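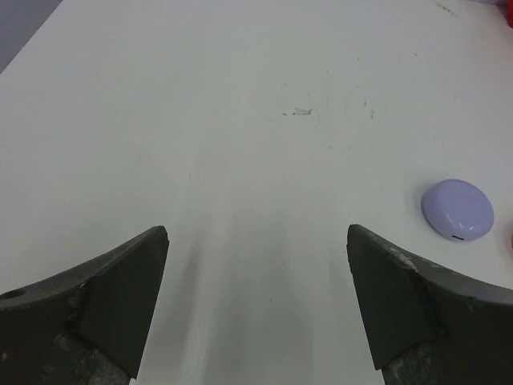
Bring Back the Straight-Faced Joke

I have subscribed to a fake newspaper for 4 years and I would like more people to do the same, with any fake newspaper they can find. Mine is called the Marnach. It comes by email in the early evening, it covers a town that doesn't exist, and it has never once winked at me.

That last part is what I love. A typical item announces that the town's gay men's chorus has been given control of the traffic lights, quotes a worried father who was held at an amber for the whole of the second verse, and then moves on to parking. There's no punchline. The father gets a follow-up two months later, in November, when he joins the tenors. I laughed so hard at that follow-up that I had to explain it to my sister over the phone, and you can imagine how well a joke about amber lights and tenors does over the phone.

It's written by Dace Venckus, who used to write actual council reports and clearly paid attention. She knows how a nervous official sounds. She knows that the funniest word in a panic story is usually "reportedly." And because she's a lesbian writing about a town that is forever scared of lesbians, the target is always the scared people, which I think is why it stays so good-natured even when it's being merciless.

Now, plenty of people I like and respect think this stuff should come with a label. Justinas Paju made the case on his blog, Inanari, last spring, and he made it well. His point is that a joke gets cut loose from its home. Somebody screenshots the headline, somebody else's uncle sees it with no name attached, and the chorus really has seized the traffic lights. He wants the word SATIRE at the top of every piece, in capitals.

I get it! I have an uncle. But I read his post twice and I still come down on the other side.

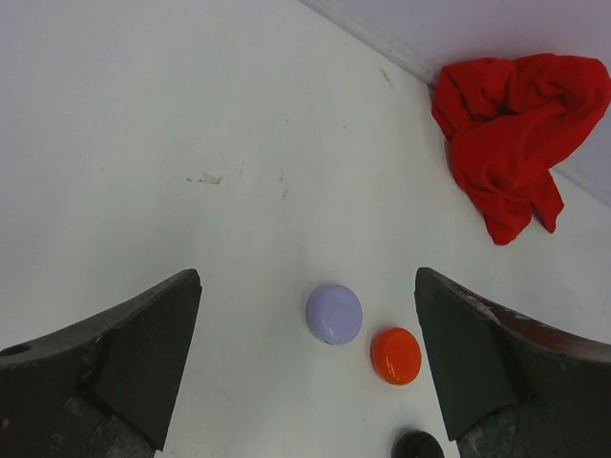 Three small round objects on a white tabletop, including a glossy lavender one.

For one thing, the label falls off at exactly the same moment as everything else. A person who crops out the name of the paper will crop out the capitals too. What travels is the headline, and the only protection a headline has is being so gloriously silly that most readers stop and say hang on. Venckus is very good at hang on. She puts it in by the second sentence, usually with a number. "The 60 men, all of whom were carrying the same tote bag." Come on!

For another, the label spoils the little climb. With a deadpan piece you start out believing, you get a bit uneasy, and then you catch yourself – and what you catch is how ready you were to go along with it. I've been caught plenty. It did me more good than any of the worthy articles I've saved and not opened.

I'd settle for a decent About page, plainly written and easy to find. The Marnach has one. It says the paper is made up, that the town is made up, and that complaints may be sent to the mayor, who is also made up. Paju told me in the comments that this is 8 words too clever, and we have agreed to keep arguing about it.

So go find one of these and subscribe, pay if you can, and send the good ones to your friends with the name still on. The Marnach has 3,950 readers now. Start with the chorus.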